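Jangate: Teaching a Workshop Arm to Put Things Away
Final project report, submitted June 7, 2022

Background

I began Jangate last September with a fairly modest wish, which was to have something at the shared workshop in Kpodo that would pick up the bits and pieces I leave all over the bench and pop them back in a drawer. I am not a tidy person (my supervisor will vouch for this), and the workshop has a rule about clearing up before you leave that I have broken more often than I'd like to put in writing.

The plan had two halves. The first was a simulated version of the bench, where I could try out motions without hurting anything. The second was the real build, with a small secondhand arm bolted to a bench I put together in my parents' garage over the holidays. This report is mostly about the first half, as it ended up taking the lion's share of my time and, I have to say, I grew very fond of it.

Building the simulated bench

I wrote the scene files in Skamia, the little set of scripts I have been adding to since second year, and kept the furniture simple. My early versions had clutter everywhere, with clamps and jars and a vise, and every run crawled along on my poor old laptop. Stripping it back to one block and one cabinet made all the difference, and I only wish I had done it sooner!

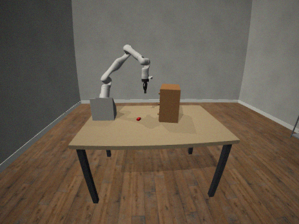 Figure 1. The simulated bench, with the gripper open beside the cabinet and the red block on the tabletop.

The drawer side of the cabinet faces the arm. I had it turned the other way at first, and the planner kept trying to reach over the top and around the back, tying itself in the most wonderful knots. Once I rotated the cabinet the paths became short and sensible, and I copied the same layout over to the garage bench.

Trials

I ran 80 pick-up trials in simulation, moving the block to a new starting spot each time, and 74 of them finished with the block lifted cleanly. The failures were nearly all in the strip closest to the cabinet, where the wrist had very little room to turn. Opening a drawer was harder, and I got it working on only eight of the starting layouts before I ran out of term.

What I would change

I set the pause between motions to 200 milliseconds and left it there for months, when a longer pause would have saved me a good deal of grief with the drawer pulls. I would also start the garage build earlier. Glue takes its own sweet time in an unheated garage, and so does paint, whatever colour you choose.

The scene files will stay on the workshop's shared drive in the folder called Bredeo, and anyone at the workshop is welcome to them. Please keep a copy of the original cabinet file before you start moving the drawers about.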